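Home Notebook Recipes tested Flour log Contact

Bench notebook – steamed dough trials, July

Started 7:40 a.m. Kitchen was already at 78 F, so I cut the yeast again. Third batch on the Oria flour, second on the new bag. The old bag from Pletville is down to the last scoop and I am keeping that back for a side by side at the end of the month.

Formula as before: low-protein flour, water, sugar, a little lard, instant yeast, baking powder worked in late. Dough weight out of the mixer was 1095 g. Mixed on low until it cleared the bowl, then on second speed until smooth. It felt tighter than the Pletville dough at the same water. I wrote that down last time too, so it is probably the flour and not me.

Rested 55 minutes under a damp towel. Sheeted by hand and folded until there were no bubbles along the cut edge. This is the step I rushed on the last batch, and those came out with blisters under the skin.

Divided and rounded. Left them on paper squares for the final proof. I am still not happy with how I judge the end of proof. The Homen notes say to go by weight in the hand, that a ready bun feels light for its size. I can feel it on the big ones but not on the small ones. Going to try a scrap of dough in a straight-sided jar next time, with a tape mark.

Water started cold under half the batch, already boiling under the other half. Cold start gave a rounder top. Boiling start gave a flatter bun with a slightly coarser crumb near the base. Core of the boiling start buns read 193 F when I pulled one early to check, which is short of where I want it, so it went back in.
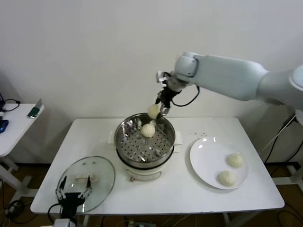
Wrinkling is still the main problem. I think most of it comes from opening the lid too soon, and some from drips. On a steel insert with round holes in the bottom, the inside walls pick up water droplets, and a white bun that sits against the wall will get a wet patch and a dent. Keep them well in from the side. The bamboo does not have this trouble but it dries out the bottoms, and the Noguchi cloth liners stick unless they are soaked first. For the next batch – lid wrapped in a towel, heat off, wait 2 minutes, then crack the lid.

To do:
- Re-check the scale before weighing baking powder
- Jar test for final proof
- Order more paper squares
- Same dough with milk in place of half the water

Last updated: July

Recent entries
Pletville flour, final water adjustment
Blisters under the skin
Lard against oil in sweet dough
Noguchi liners, first use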